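Community Help > Automation and Robotics > Visits and open days

Arranging a group visit to a demonstration of hand-held grippers on household tasks – what should we expect?

Posted by Natsumi Fukuda
Viewed 1648 times

I am writing on behalf of the Brennan Neighbourhood Learning Group, which has 30 enrolled members, most of them retired. We have been invited to attend the June open day held by Zaltel at its Avdale rooms. The invitation states that visitors will see household work such as folding and putting away clothes carried out with hand-held grippers, and that a short talk will follow.

Before I confirm our attendance, I would be grateful for guidance on the following matters from anyone who has attended or helped to run such a day.

First, the format. Our members would like to see the work at close range. At a previous outing to a factory we stood behind a rail for the full hour and several members could not see anything at all.

Second, whether visitors are permitted to handle the tools. A number of our members have arthritis or limited grip strength, and I do not wish to raise expectations that cannot be met.

Third, photography and consent. Our newsletter normally carries pictures of outings, and our own rules require written permission from any person whose face is shown.

Fourth, whether the subject matter will hold the interest of people with no technical background. One member has asked, quite reasonably, why a visit concerning robots should consist of watching a person fold clothes.

I have read the general notes on this site regarding group bookings, but they deal mainly with school parties. Any advice on numbers, seating and suitable questions to put to the presenters would be appreciated.

Yuto Fukuda
Site member, 3311 points
Marked as helpful by the person who asked

For the benefit of other readers, I should state that Natsumi and I are not related. I coordinated visitor sessions at the Fekby open day and can comment on each of your points, although Zaltel may organise its day differently and you should confirm the details in writing.

Format. At Fekby the demonstrations were held in furnished bedrooms, and these were of ordinary size. A bed against a wall leaves very little standing room. We admitted visitors in parties of 6, including any support person, and each party remained for a single folding task and a period for questions. Your full group could not be in the room at one time. I would ask Zaltel for a timetable showing when each party enters, and for a second activity to occupy those who are waiting. The talk serves this purpose well if the presenter is willing to give it more than once.

Seating. Please request chairs in the waiting area and at least one in the demonstration room itself. Members who use a walker should be placed in the first party, before bags and coats accumulate in the hallway.

What is shown. The operator holds one gripper in each hand and works with the grippers' fingers in place of their own. Clothes are a common choice of task as the fabric changes shape each time it is moved, and visitors readily understand the difficulty once they have watched a sleeve slip. The member who asked about the connection with robots may be told that the movements of the person are recorded for later use in teaching a machine to do the same job. I would suggest that the presenter say this at the beginning. When it was left to the end at Fekby, a good many visitors had already formed the view that they had come to the wrong room.
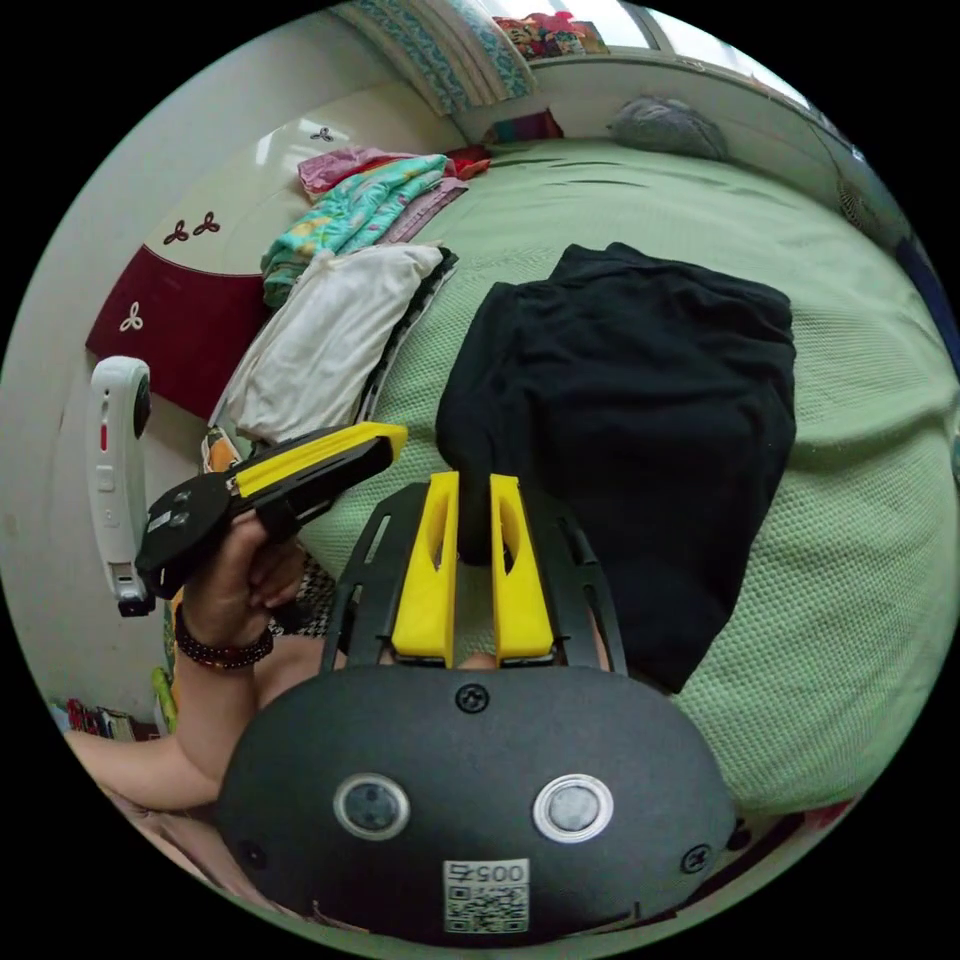 Yellow-fingered grippers at the bedside, with folded clothing on the green bedspread.

Handling the tools. We allowed visitors to hold a gripper while seated at a table, with a staff member beside them. We did not allow visitors to use the tools at the bed during a recorded task. The grippers are bulky, and members with arthritis should be told that they may decline. A folded tea towel is a suitable first object. Buttons and fine straps are best left alone.

Jewellery and sleeves. Visitors who intend to try the tools should wear sleeves that can be pushed up. Long scarves and lanyards should be removed first.

Photography. Ask two separate questions – whether your members may take photographs, and whether the session itself will be recorded. These are covered by different forms in my experience. A tool-mounted camera may take in much of a room, including people who are standing well back, and your members are entitled to know this before they enter. If any member does not wish to appear, the organiser should be able to offer a place in the talk only. For your newsletter, pictures of hands and grippers will avoid most of the difficulty regarding faces, but permission should still be sought from the operator.

Questions to put to the presenters. The following were well received at Fekby:

How long does an operator practise before the recordings are kept?
What happens to a recording when the garment is dropped?
Are the same clothes used each day?
Who may view the recordings, and how long are they stored?
Which household tasks have been tried and set aside for now?

I would discourage questions about when a domestic robot may be purchased. The staff who run the demonstrations are seldom in a position to answer, and a good deal of time can be lost.

Brennan Hall Bookings

Check the parking at Avdale. If the day falls on a Sunday the side gate is locked and a coach cannot turn around in the front lot. We had to let people out on the street.

Also bring your own water.

Avdale Visitor

I attended last year as a member of the public and found it worthwhile, although slow. The operator folded the same black top several times and I would have preferred more variety. The talk was better than I had expected and the presenter did not mind simple questions. My husband tried the gripper and could pick up a sock but could not let go of it where he wanted to. I do not recall being asked to sign anything for the photographs – perhaps that has changed.

Comment from Natsumi Fukuda

Thank you to all who replied. I have written to Zaltel to request a timetable for smaller parties and a copy of both consent forms. The parking matter had not occurred to us and I have passed it to our driver. I will add a note to this page once the arrangements for chairs have been confirmed.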